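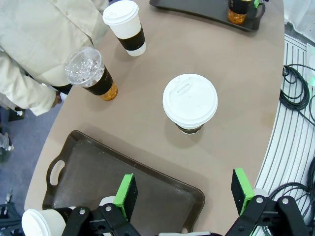
The Dawber Public Library will change its interlibrary loan procedures this spring. The posts in this thread set out what cardholders should expect.

1/ Requests may now be placed at any branch desk or by phone. The paper form used until January is no longer accepted -- copies still on file have been entered by staff and do not need to be sent again.

2/ Each adult cardholder may have up to five loans open at one time. Books from the Rastositz regional collection count toward this limit. Large-print titles do not.

3/ Our partner libraries lent us about 2000 items last year. Most were local history, sheet music and out-of-print novels.

4/ Loans run for three weeks from the day of pickup. One renewal is allowed if the lending library agrees. Please ask before the due date.

5/ The paper band on the front cover carries the return address and must stay on the book. Replacement bands are available at the desk.

6/ Bound newspapers and maps may be read in the building only. Socorro Escobar, head of reference, takes appointments for these on weekday mornings.

7/ Questions about a request already placed should go to Dennis Mutiso in the loans office. Please have your card number ready when you call.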